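# How to get a lot out of one museum costume gallery

I love a costume gallery, and I've learned the hard way that you can walk through a good one in twenty minutes and remember nothing but a hat. The Trorby museum has 114 garments on show at the moment, far too many for one visit, so this is the way I go about it now. It works just as well for a tiny display in a town hall!

**Before you go**

1. Look up the room plan and pick one room. Only one.
2. Pack a soft pencil and a small notebook. Most galleries don't allow pens near textiles.
3. Aim for the last two hours before closing. At Trorby the school groups have gone by 3 pm and you can stand still for as long as you like.

**In the room**

Walk round once without reading a single label. Then go back to the three pieces you liked best and give each of them ten minutes. Start with colour, and try to name it properly, because dark clothes under low gallery lighting are much richer than they seem at first (black is hardly ever just black). 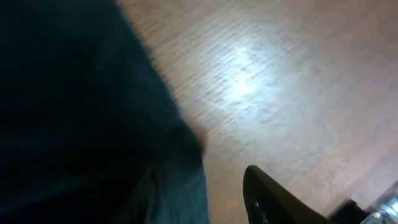 *Deep blue-black at the top, greyish blue lower down.*

Next, draw the outline. It doesn't have to be good! Mine look like potatoes. Follow the edge of the garment with your eye and let the pencil go where it goes, then mark the folds with a few quick lines. Only now read the label, and write down one thing that surprised you.

I did this in October with the Tiedemann coats, 44 of them in one long case, and came home with four pages on a single sleeve.

**Back at home**

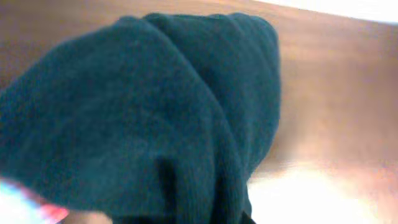

Gudrun Steinbach's little handbook, *Looking at Cloth* (Cornano Press), has a lovely exercise for the evening after a visit, and I do it every time. You take something knitted out of a drawer, drop it on the table and draw it for five minutes, very close up. A dark teal knit is brilliant for this: bunched up, it makes big rounded shapes with shadow in the folds, and if you get near enough you can pick out tiny ribs running up and down. Then compare your page with the museum sketches. Your second drawing will nearly always be the bolder one.

If you get hooked, try the open study store at Hendden next. It holds about 2000 pieces, you book by email, and they'll bring out up to three for you. Ask for the gloves.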